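Rerncombe Cycle Forum > Routes and Infrastructure > Whitlock Road trial filter

Thread: Whitlock Road counts, and what they do and don't show
Page 1 of 1

chainline_dk
Posted July 26, 2025

The council has put the first set of counts for the Whitlock Road modal filter on the consultation page. Two tubes were laid, one north of the filter by the allotments and one south of it by the chapel. The published cycle total for the north tube is 1686 over the survey period. The comparison survey was done in February, before the planters went in.

My concerns are as follows. The February survey was done in winter and the second was done in summer. No seasonal adjustment is mentioned. The south tube is reported for motor vehicles only. I have asked for the raw hourly data and will post it if I get it.

I support the filter and have said so in my response. I would still like the figures to stand up when someone hostile reads them.

Dennis K

poonam_s
Re: Whitlock Road counts

Seasonal adjustment is the main one. The permanent counter on the river path would give you a factor, provided it was working in both periods. It had a spell of reporting zeros last winter.

Also check the tube spacing. If the tubes were set up for motor traffic, bikes side by side can register as one, and a slow bike with a trailer can be thrown out altogether. The classification scheme should be stated in the survey contractor's notes.

hubgear31
Re: Whitlock Road counts

Can't see the point of picking at it. The other side won't read the contractor's notes. Anyone who rides down there at school run time can see what has changed. If we start publishing doubts about our own best evidence they will be quoted back at us in the local paper.

chainline_dk
Re: Whitlock Road counts

They will be quoted back at us anyway, and later, when we have less time to answer. The consultation report goes to the cabinet member with an officer recommendation. If the recommendation rests on a winter to summer comparison it can be challenged.

T Kapoor
Re: Whitlock Road counts

I used to do this sort of survey for a living. A few points.

Pneumatic tubes undercount cycles in mixed traffic, and the error is larger where flows are heavy. With the filter in, the road is quieter, so the tube will miss fewer bikes than it did before. Part of the increase could be that alone. A manual count on one weekday and one weekend day, 7 am to 7 pm, would give a correction for the current layout. There is no way of getting one for the old layout now.

For motor vehicles the tubes are fine. I would lead on that figure and treat the cycle total as supporting.

poonam_s
Re: Whitlock Road counts

Agreed on leading with motor vehicles. Does anyone know if Lummont Lane was counted? That is where residents say the traffic has gone, and it isn't in the PDF.

T Kapoor
Re: Whitlock Road counts

It was counted. There was a tube by the postbox for a fortnight. No idea why it has been left out.

hubgear31
Re: Whitlock Road counts

I live off Lummont Lane and it is no busier. My objection stands, but if you are going to do a manual count I will take an early slot. I am not doing the 5 pm one.

chainline_dk
Re: Whitlock Road counts

Noted, early slot for hubgear31. I have added Lummont Lane to the data request.

For the manual count I suggest two people per shift, one at each end of the filter, tallying in quarter hours. Columns: cycle, cycle with child or trailer, cargo bike, e-scooter, pedestrian, other. Direction recorded for cycles only. 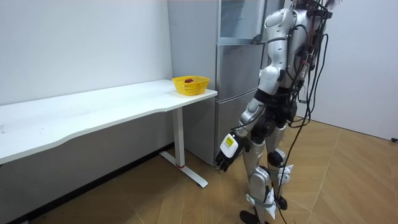
Forms to be handed in at the end of each shift so that they can be typed up the same evening. If a quarter hour is missed, leave it blank and write "missed". Please don't put a zero or estimate it afterwards.

Juniper D
Re: Whitlock Road counts

Is there a case for splitting e-bikes from ordinary ones? The hill at the chapel end is the reason a lot of people give for not using the route.

T Kapoor
Re: Whitlock Road counts

I would leave it out. Observers can't tell reliably at speed, particularly with hub motors, and you end up with a column that varies by who is holding the clipboard. Ask it in a questionnaire instead.

Juniper D
Re: Whitlock Road counts

Fair enough. I disagree about how hard it is to tell, but I can see the consistency argument. Put me down for a midday shift, south end.

poonam_s
Re: Whitlock Road counts

I can type up. Send me the column order before the forms are printed, please. Last time the sheet and the form were in a different order and it took me most of an evening to put right.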